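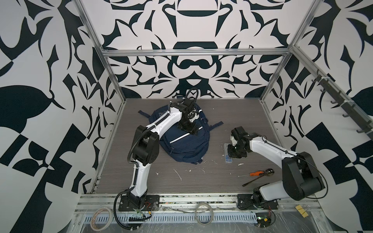

The cell in November, both arms down.

Repeatability

The left arm reported a position error of 4 millimeters at the wrist, and Wakana Yokoyama wrote it in the log under the previous entry, which was also 4 millimeters.

"Same joint?" said Rin Kubo.

"Shoulder."

"Same direction?"

"Toward the wall."

Rin put down the soldering iron and came around the end of the bench. The cell took up most of the back half of the Plorkovmont workshop. The frame was aluminum extrusion that Setsuko Takeda had bought when a packaging line in Zercombe shut down, and it had taken the three of them two weekends to cut it and square it. The walls were printed panels, black on white, in a mirrored pattern of what Setsuko called leaves and Rin called horns. The vision software liked them. It had failed to find a single corner on the plain walls, and it found plenty on these.

"Run it again," Rin said.

Wakana ran it again. The arm lifted, paused, extended over the floor of the cell and lowered its gripper to the backpack. The controller printed its line. She wrote down the number.

The job was simple to state. The right arm would pick up a clear plastic box. The left arm would hold the backpack by the pocket. The box would go in the bag. Setsuko had proposed it in the spring, when all they had was one arm and a borrowed power supply, and she had written it on a card and taped it to the controller cabinet. BOX IN BAG. The card was still there. Setsuko was not. She had gone to Grurkance in August to look after her father and had left her key on the hook with a list of bolt torques.

The list was good. Wakana had followed it twice.

"It could be the belt," Rin said.

"There's no belt in that joint."

"It could be the gearbox."

"The gearbox would give us backlash. We'd see it on both sides of zero. This is one side only." She turned the log so he could read it. "It's 4 millimeters toward the wall, every time, to within the thickness of a pencil line. It repeats better than the other arm does."

"So it's consistent."

"It's very consistent. It's in the wrong place."

Rin read the column down to the bottom of the page and turned back to the page before. The runs were numbered. This was run 1,134. The first entries were in Setsuko's handwriting, small and upright, with the sevens crossed.

"When did it start?"

"I don't know. I only started measuring at the wrist in September. Before that we measured at the base."

"What did Setsuko measure?"

"The base."

He went to the shelf and brought back the older log, the one with the Rashidi Hardware sticker on the cover, and they sat on two paint cans and went through it. It was past ten at night. The heater ticked. Oanh Cao, who rented the front bench and built clock cases, put her coat on and asked if they wanted the main lights left on. Wakana said yes. Oanh looked at the arms for a moment.

"Is it still missing?" she said.

"By the same amount," said Wakana.

"Then I'd move the bag," said Oanh, and went home.

Rin found it at run 887. There was no number in the error column. Setsuko had written a note across the line in pencil.

Shimmed L base, rear pair. Floor is not flat here. Offset in config. Tell W.

Wakana read it and then read it a second time.

"Did she tell you?" Rin said.

"What's the date on that?"

"The week her father fell."

Wakana got up and opened the configuration file. It ran to nearly 2,000 lines, most of them generated, and she had regenerated it in September when she changed the camera calibration. She searched for the base offset of the left arm. It was zero in all three axes. She opened the backup from the summer. The vertical offset was a little over a millimeter, and there was a tilt, entered by hand to four decimal places.

"I overwrote it," she said.

"The shims are still in?"

"I torqued those bolts. I didn't look under the plate."

Rin got down on the floor with a flashlight and a feeler gauge. He was there for some time. The black mounting plate was bolted tight to the platform, and the gauge went in at the rear edge, stopped, and came out again.

"Two pieces," he said. "Brass. She trimmed the corners round."

Wakana worked the arithmetic on the back of the card from the shim packet. A small tilt at the base, carried up through the shoulder and out along the upper link to the wrist. It came to 3.9. She wrote that down, and under it she wrote the source of the error, and after a moment she crossed out "operator" and wrote her own name, because there were three operators.

She copied the four values across. She did not regenerate anything. She saved the file under a new name, made a second copy on the other drive, and put a comment above the values that said whose they were and what they were for.

"Do you want to call her?" Rin said.

"It's one in the morning there."

"She'll be up. She says he doesn't sleep."

Wakana looked at the phone and put it face down on the bench. "After the run."

She closed the controller cabinet and checked that the stop button was released. Rin stood back behind the tape line. She started the sequence from the top.

The left arm lifted and paused. It extended over the floor and lowered to the pocket of the bag. The controller printed its line. The right arm closed on the lid of the box, raised it to the height of the pocket, and carried it across at the speed they used for testing, which was slow enough to be boring. Halfway over, it stopped.

Rin leaned in to read the screen. "Cable limit. Right wrist."

"That's a different fault," said Wakana.

"Is that good?"

"It's a different fault." She turned to a clean line in the log and wrote down the run number and the time. In the error column, for the left arm, she wrote 0.2. Then she picked up the phone, turned it over, and dialed.

It rang twice.

"Buzatu and Takeda," said a voice that was not Setsuko's. It was Zamfira Buzatu, the night nurse, who answered everything that way after midnight. "She's just making tea. Is it the robot?"

"Tell her I found the shims," Wakana said.

She could hear the phone being carried down a hallway, and a door, and a kettle.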